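草药保健品分装间安全检查表（附检查意见）

受检单位：Gusudex 草本制品分装间
检查日期：2018年12月14日
检查人：Heidrun Plattner
陪同：Kilian Lehner（分装班长）
复核：Marlies Koller
适用范围：灵芝粉、姜黄粉、复方草本茶的称量、分装、贴标及留样。提取车间另表检查。

结果代号：合格；整改；不适用。凡填“整改”者须写明责任人。

一、原料接收与存放

1.1 原料每批附供货方检验报告，批号与外包装一致。
结果：合格
意见：抽查灵芝子实体粉与姜黄粉，批号相符。Drarcombe 供货的甘草片报告为复印件，已要求补寄原件。

1.2 原料离地离墙存放，不与清洁剂同室。
结果：整改
意见：北侧货架底层有2袋菊花直接放在地面，包装无破损。当场移至垫板。底层应加装托板，责任人 Lehner。

1.3 有毒性或限量使用的药材单独上锁，双人领用。
结果：不适用
意见：本分装间不经手此类药材。如产品目录变动，须先修订本表再投料。

1.4 库房相对湿度有记录，每班记录一次。
结果：整改
意见：4月的记录缺页，夜班栏有涂改而无签名。湿度计在校准有效期内。记录本改用编页装订本，散页不再接受。

二、工作台面与场地

2.1 台面平整，可清洁，无裂缝、无锈迹。
结果：合格
意见：称量台接缝处密封胶完好。擦拭用乙醇溶液已标明配制日期和失效日期。

2.2 台面分区标识清楚，标识胶带边缘无翘起，翘起处可积粉，应整条更换，不得在旧胶带上重复粘贴。

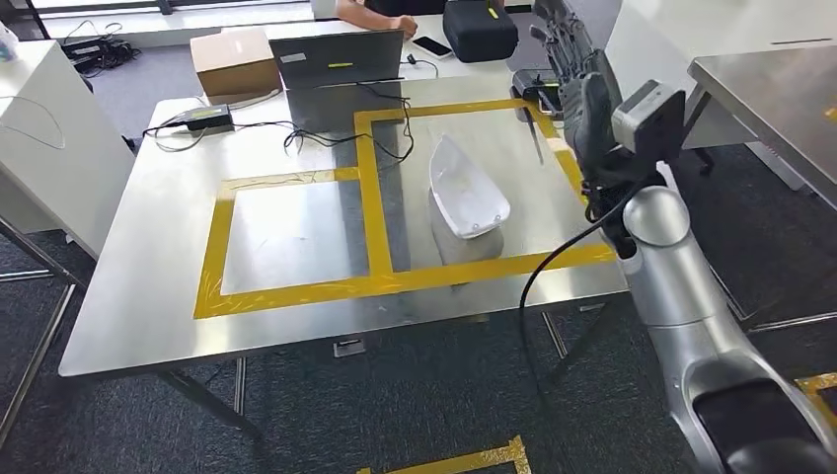 2.3 地面排水口有盖，盖下滤网每周清洗。
结果：合格
意见：清洗记录齐全。滤网备件只剩一个，建议补购。

2.4 通道宽度满足搬运要求，无杂物。
结果：合格
意见：空纸箱应在班末清出，不得堆放在灭火器前。检查时灭火器前无遮挡。

三、粉尘与通风

3.1 称量工位局部排风开启，风量达到设定值。
结果：整改
意见：1号工位正常。2号工位风量偏低，拆检发现初效滤网积粉较厚。滤网更换后须复测，复测值记入设备卡。复测前2号工位只做茶包外包装，不做粉剂称量。

3.2 粉剂分装人员佩戴防颗粒物口罩，口罩与面部贴合。
结果：合格
意见：佩戴正确。姜黄、花椒类粉末对眼睛和呼吸道有刺激，投料时应加戴护目镜。护目镜存放盒需贴编号。

3.3 积粉清理采用吸尘或湿擦，禁止用压缩空气吹扫。
结果：整改
意见：封口机旁仍挂有气枪。班长称仅用于清理封口刀，现场无法核实。气枪改由维修员保管，责任人 Lehner。

3.4 除尘管道接地完好。
结果：合格
意见：接地线连接牢固，测量记录由 Brunner 提供，编号已抄入附页。

四、设备与防护

4.1 分装机、封口机防护罩齐全，打开防护罩时设备停机。
结果：合格
意见：逐台试验联锁，均能停机。茶包机复位按钮标签磨损，需重贴。

4.2 急停按钮可触及，颜色标识明显，每月试验。
结果：合格
意见：试验记录有签名。建议将试验安排在交接班之前，避免停机造成半成品报废。

4.3 可拆卸护板、面板的固定件齐全，拆下后有固定放置处，复装后检查有无松动。
结果：整改
意见：混合机侧护板缺一枚螺钉。现用扎带代替，不符合要求。扎带断裂后可能落入物料。补装同规格螺钉，并对当班批次过筛复查。 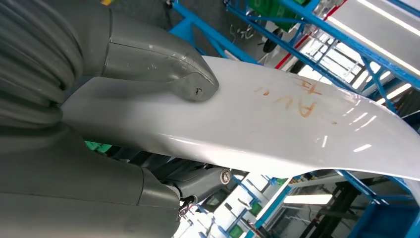 护板内侧的粉垢也应在拆下时一并清除，清除后用白布擦拭检查，布面无可见色迹为合格。混合机换品种时按同样要求执行，先浅色后深色的排产次序不能代替清洁。

4.4 电子秤每日开机后用标准砝码核对。
结果：合格
意见：核对记录完整。砝码盒内镊子缺失，徒手取放会影响砝码质量，应补齐。

五、人员

5.1 上岗人员持有效健康证明。
结果：合格
意见：证明存于班组文件柜，抽查均在有效期内。

5.2 对花粉、菊科植物或菌类孢子过敏者已登记，并调离相应工位。
结果：整改
意见：登记表由 Vasiliki Kalogeropoulos 建立，内容完整，但排班表未引用该登记。一名登记者仍排在菊花茶分装。已当场调岗。今后排班表须经她会签。

5.3 洗手设施完好，手部有伤口者戴防水手套。
结果：合格
意见：热水供应正常。洗手时间标牌字迹清楚。

5.4 班前培训每次不少于15分钟，有签到。
结果：合格
意见：培训内容偏重质量，应补充粉尘危害及急救部分。

六、标签与宣传资料

6.1 标签列明全部成分、批号、保质期及不适宜人群。
结果：整改
意见：Jisotton 系列复方茶标签缺甘草的提示语。高血压患者及服用利尿药者不宜长期大量饮用含甘草茶饮，提示语应与成分表同面印刷。未贴标的40盒暂停放行。

6.2 标签及随附单页无治疗功效用语。
结果：整改
意见：单页中“无任何副作用”“可替代药物”两处须删除。天然来源不等于无不良反应，圣约翰草等植物与多种处方药存在相互作用，应改为提示服药者先咨询医师或药师。旧单页由 Balthasar Moser 回收并登记数量。

6.3 消费者不良反应报告有专人接收，有处理记录。
结果：合格
意见：本期记录4件，均已回复。其中一件涉及皮疹，已留样送检，报告未到。

七、整改期限

涉及3.1、4.3、5.2、6.1的项目，整改完成前不得恢复相关工序。其余项目在下次例行检查前完成，由责任人书面回复，附更换件的领料单。2号工位复测由 Koller 到场确认，复测值与设备卡不符时，该工位继续停用粉剂称量。

检查人签字：Heidrun Plattner
复核人签字：Marlies Koller
受检方签收：Kilian Lehner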